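Jenora Junior Dance Final: Stage Safety Checklist
Wendovach Hall, February 20, 2021

Stage floor: PASS. Swept, taped and wonderfully springy! The kids are going to love it.
Lighting rig: PASS. All clamps tight, safety cables on every lamp.

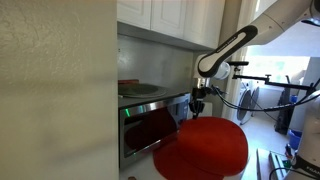
Irina Stoica: can we dim the side lamps a bit for the duets? My pair squinted all through the spin.
Done, and it looks gorgeous.

Wings and exits: FIX. Costume rail blocking the left exit. Moved once already, so please keep it out!
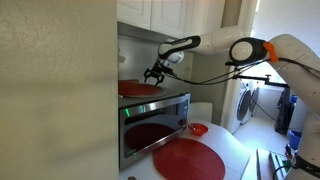 Leandro asked whether the rail could go in the corridor, and yes, if it stays flat to the wall.

Seating: PASS. 173 seats out, limit is 200. Aisles clear.
Lift for the judges' entrance: FIX. Gate latch sticks. Drurkham team to replace it before the doors open. 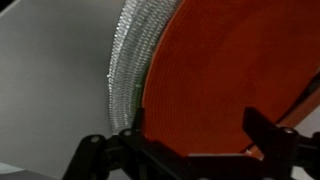
Please let the judges walk on if the latch isn't sorted, wrote Zohreh Hassanpour, the walk-on got a huge cheer in the heats anyway.
Love that, it's our backup.

Confetti cannons: 2 checked, both PASS. Front row stays behind the yellow line.

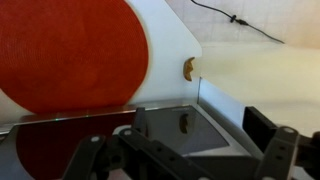 Round red mat, close up

Signed: Ghazal Mirzaei. Next check in March.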